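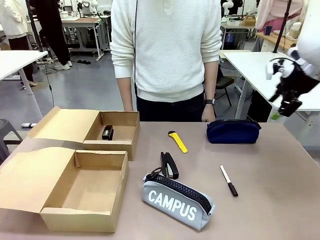 Will a flip-lid cardboard box keep a desk tidy for longer than a week? For most people it will, provided each box holds one kind of thing and somebody empties it now and then.

News > Office & Storage > Press Releases

Hisier Launches Kallholm Desk Boxes, With Fewer Promises Than Usual

3 min read

GRUNBY, 06/04/2024 - Hisier today put its Kallholm line of cardboard desk boxes on sale. The company would like to point out that it is selling cardboard. Kallholm will not make anyone more productive, and Hisier doubts the storage brands that say theirs will.

The boxes come in 2 sizes, in packs of six, for staplers, pens, cutters and the other small stuff that drifts across a work table. A pencil case that already has a zipper probably doesn't need a box around it, whatever the catalogs suggest. 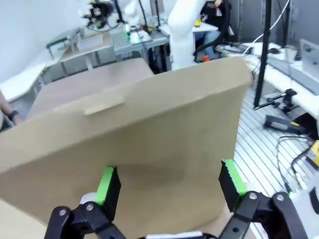 Hisier has never been convinced by the word "flat-pack." Most of the complaints it gets about storage are about the packaging and the folding, and very few are about the finished box. A big tan sheet of cardboard starts to bend once it is held upright, and a panel that has bent in the wrong place is hard to talk back into shape. Kallholm panels are scored on the inside for that reason. Whether the scoring survives a second or third refolding is a fair question. In our own trial at the Jardine office, nine of 96 boxes had a soft corner by the end, and we expect customers to see the same.

Lids get crushed too. A box used every day should be treated as something to replace, and Hisier will not call it an heirloom.

Kallholm is available now from the Grunby store. A larger size is planned for July if the first one sells, and we have seen enough launches to leave it at "if."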